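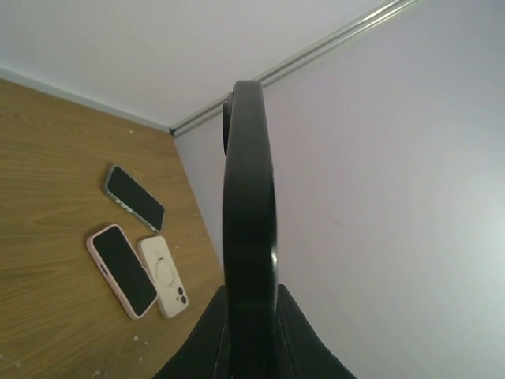
The phones come out before the laptops do at the Hesside robotics club. Members drop them on the table as they walk in, and for the next two hours they belong to the robot.

"It's the best use anyone's found for our phones," says the club's captain, a Year 11 student who joined because a friend needed a lift home afterwards and has hardly missed a session. "They're flat, they're slippery, everyone's got one, and everyone's terrified of dropping them. So you really, really want your code to work!"

The project is called Terkitow, a name the group made up over a plate of sandwiches and then couldn't shake. The goal sounds simple enough. A robot arm has to find a phone on a table, pick it up, turn it upright and hand it over, and it has to cope with whatever phone it's given, in whatever case, whichever way up it's lying.

I sat down with the captain and two other members after a long practice, and they all talked at once (happily) for most of an hour.

"Face up is easier than face down, for us anyway," says the member who looks after the camera side of things. "A black screen is a nice dark rectangle. Then somebody puts theirs down the other way and there's a ring on the back, there's lenses, and the program thinks it's looking at something else. We had a whole week of it trying to pick up just the ring."

Colour matters as well. Pale cases gave them grief under the old lights, and they spent most of January collecting pictures of every case they could borrow from family, neighbours and the front office. They ended up with 1,000 of them, sorted by hand.

"My nan's is in there," the captain says. "Hers has a flip cover. It's in its own folder. We don't talk about that folder."

The part they're proudest of is the grip. Early on, the fingers closed wherever they landed, and if that was over the volume buttons the phone would start doing things by itself. Now the arm aims for the end away from the buttons and holds the phone by its sides.

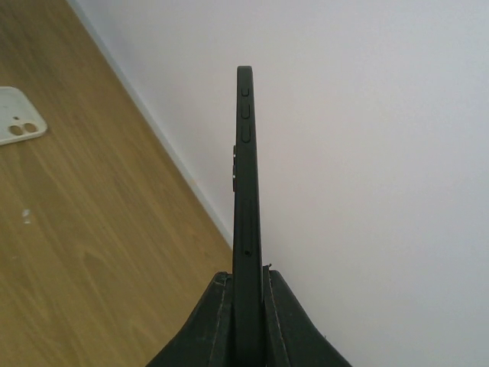
Photo: Terkitow team, Hesside

"Low down, buttons up the top, nice and square," says the third member, who wrote most of the grip code and draws it for me on the back of a permission slip. "If you hold it in the middle it's safer, but then there's no room for a person to take it. So we went lower and lower. Everyone was yelling at me to stop."

How hard to squeeze was another argument. Too soft and a phone slides, too firm and a rubbery case bulges. The group keeps a log of every attempt in a shared spreadsheet, and the current settings are version 112. I ask whether there's a record of what changed each time. There is, mostly. Version 40 just says "better??"

They practise with their own phones but do the first tests of anything new on a dead one donated by McPhee, the repair shop near the station, which also gave them a drawer of old cases. The captain says the shop has been brilliant and that they'd like it known they have never asked for a replacement screen.

Next is the open day at Brollthorpe on 7th April, where teams from other clubs will bring their arms along and visitors can have a go. There are 2 rounds. In the first, the team chooses the phone. In the second, somebody from the crowd does, and that's the one they're all thinking about.

"I can't wait," says the camera member. "I'm also going to be sick. Someone's going to bring one with a glitter case, I just know it."

What would they tell a student who's thinking of joining a club like theirs but has never written any code?

"Come anyway," the captain says straight off. "I couldn't do anything when I started. I held the torch. Then I was the person who labelled the pictures, and you learn heaps doing that, because you start seeing what the robot gets wrong and you want to fix it."

The grip coder is already back at the keyboard by this point, trying one more number. New members can turn up to any practice during term. Bring a phone, preferably charged, and a snack to share.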